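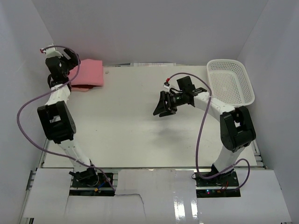
Issue 200, page 12

THE SECOND ECHO
by Aurelia Dobre

Last updated 23/04/2013

Search stories Go All issues

The morning Furtună came over the horizon, Siiri Jaunzems had already spilled her tea twice. Furtună was her satellite! Well, hers and everyone else's at Teltalden station, but she had written the part of its software that listened for the radar echo, and she had been waiting since January to hear it do its job.

"Ninety seconds," said Florin Pop, who had the headset on crooked.

The plan was a glorious one. Furtună would sweep its radar over the Vundow ice cap, the pulses would go down through the ice and come back up, and for the first time they would know what the bottom looked like. Old maps gave the ice a depth of 1561 meters and then, more or less, a shrug.
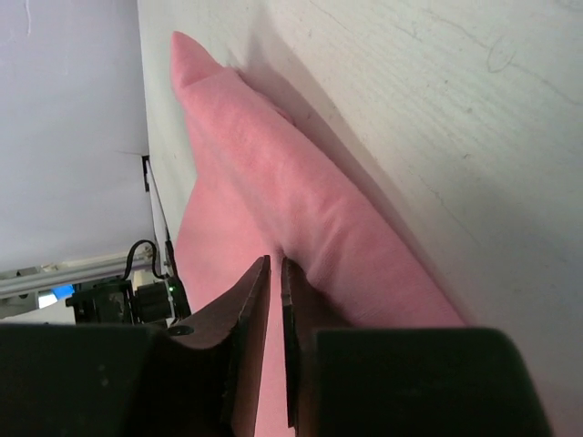 It would be deeper than that, Costel Pană had told them all winter, and he would eat his boots if the old survey team had ever reached rock.

The first line of data crawled across the screen. Siiri leaned in so close that her breath fogged the glass. There was the top of the ice, bright as a coin. There was the long gray nothing under it. And there, at 2000 meters, was the bottom!

Florin whooped. Costel looked down at his boots and seemed relieved.

"Wait," said Siiri. "Look under it."

A second line ran beneath the first, thin and perfectly smooth. Rock didn't do that. Rock was lumpy and rude and sent the pulse back every which way. Only one thing she knew of lay that flat.
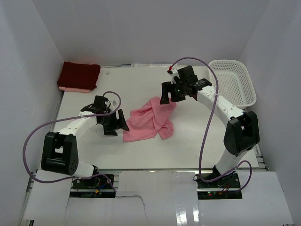

She ran the numbers again with the gain turned down, and then with the filter off, and the line stayed right where it was, 100 meters below the other one and level from end to end. A lake under a lid of stone. The pass was nearly over, and Furtună was sliding off toward Tonley and the sea.

"When's it back?" she asked.

"Tonight," said Florin. "Put the kettle on."

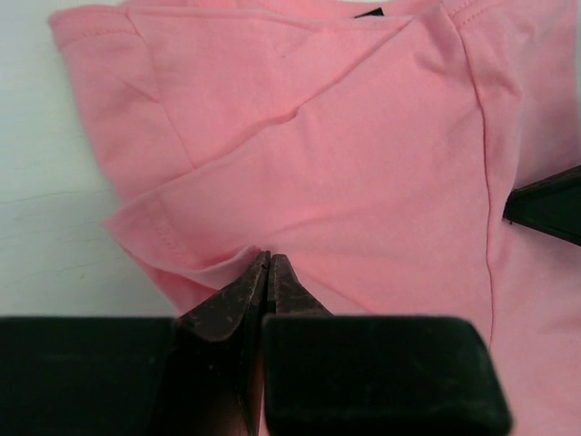 What will the next pass look for? A change in the smooth line, any change at all, because water moves and a trick of the software doesn't.

Siiri wrote that in the log, underlined it, and went to find a mop for the tea.

Comments

Babatunde Okafor
Loved this. Can radar get through stone like that? I don't care, I want the night pass!

Tonley reader
More Costel please. Did he eat the boots or not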